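Home | Archive | Tags | About | RSS

Moving the mail server off the old box

The old mail host in the Truvdale rack had been on the same OS release for 6 years, and the release went out of support in August. I moved it to a new VM over two evenings. These are my notes, mainly so I can repeat the process for the Baralow domain.

Step one was lowering the TTL on the MX and A records from 86400 to 290 seconds. I did this a full day early so that cached copies would expire before the cutover. The odd value is an old habit. Our resolver logs anything under 300 separately, so I can grep for it.

Next came the mailboxes. I ran a first rsync with the old server still live, then a second pass with delivery stopped. The first pass ran overnight. The second took 14 minutes, nearly all of it spent walking one Maildir full of cron output. 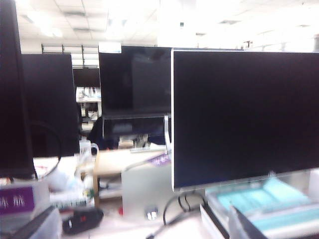
Monitors, all off.

Ownership caused the only real fault. On the old host the vmail user had uid 1000. On the new one that uid belonged to the admin account, so every mailbox arrived owned by the wrong user and Dovecot refused to open any of them. I should have created vmail first with a fixed uid and passed --numeric-ids. The fix was a recursive chown and a restart.

I switched DNS on Thursday after 10 p.m. Postfix on the old box stayed up as a relay to the new one, for senders that ignore TTLs. Yeon's newsletter system was still connecting to the old address the next afternoon.

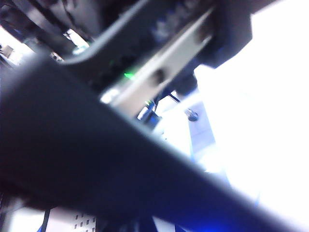
Photo: Gerrit Verhoeven

DKIM keys were copied over unchanged, with the same selector. SPF needed the new address added. Reverse DNS had to go through a ticket with Trerar, the hosting company, and until that was done two large providers deferred our outgoing mail with a 4xx code. The queue drained by itself once the PTR record was in place.

Still open: log rotation, and moving the Sieve scripts out of home directories.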